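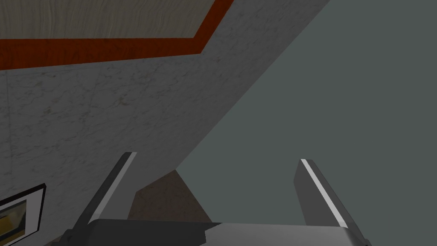 Tuesday, after lunch

Equipment list for the second half of the year, mostly the Graseo gripper. Dean wants a figure before June so it can go in with the Greenwood order, otherwise it waits for the next round.

Where we are:

- Fingers, plain parallel pair: 579 for the set, spares not included
- Wrist camera mount: still waiting on Bretis
- Licence seats for the simulator: we have 20, Uyên thinks 25
- Contingency: 100, which Dean will query

Ran the gripper model in the room scene again this morning to see if the longer fingers are worth paying for.

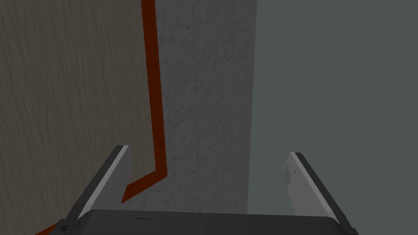 Finger length is the main thing to settle before we spend anything. Impi's case for the long ones is reach into the back of a shelf; mine against is that they take up more of the wrist view and we then need the wider lens as well, so one purchase turns into two. With the short pair open, as rendered, there is a wide gap between the tips and the orange edging can still be followed most of the way down until it bends in behind the left finger. I can live with that. Budget for short, and ask for a loan of the long set.

Beverley N. asked if the scene needs better materials bought in. I'd say no for now. The wood grain and the stone are easy to tell apart, and the plain grey-green wall is dull but does no harm. Money is better spent on seats — we were queuing for them last week. 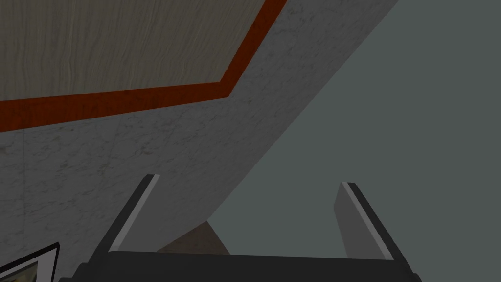 *Short fingers, jaw open, nothing gripped. Corner of the picture frame at bottom left.*

To do:

- Chase Bretis for the mount price (me)
- Check whether Ernen would share the cost of the extra seats (Uyên)
- Ask Graseo about the loan, and who pays the carriage (Impi)
- Send the sheet to Beverley Sedgwick once the mount price is in

Old gripper stays on the bench as a spare. Not worth selling, and the cable fits the new one.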